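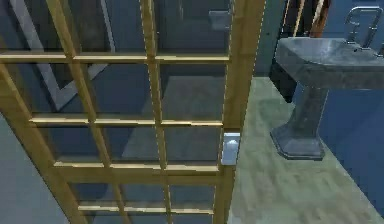

The Budura came to us in November, on a trial of 40 days, and my husband took to it at once, the way he takes to any guest who doesn't talk over the cricket. It lived on the landing. By seven each morning it was off to do the bathroom, and I would stand outside with my tea going cold, listening, as I used to listen to the children learning to tie their laces.

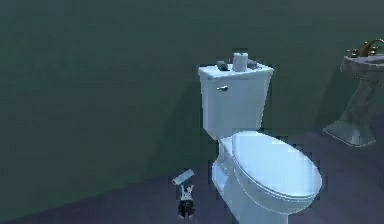
"Leave it be," he'd call up the stairs. "It's thinking."

Well, it did think. It could think for 40 minutes over one loo roll, bless it, and then put the thing down somewhere I'd never have dreamed of. The man from the Risside shop had told us it knew 209 jobs, and I dare say it did, in the way I know French.
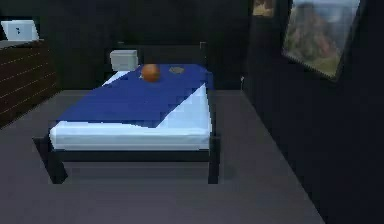
by M. Trịnh
First printed in the Gonevov Reader

Beds were its great sorrow. It would get a blanket nearly straight, and wait, and start again from the other side, and I hadn't the heart to go in and do the corners while it was still trying. My mother made 100 beds a day at the hospital and would have had it out of the window.

On the last evening the shop rang about collecting it. I said it was busy, could they try again after Christmas, and went up to see how the pillow was getting on.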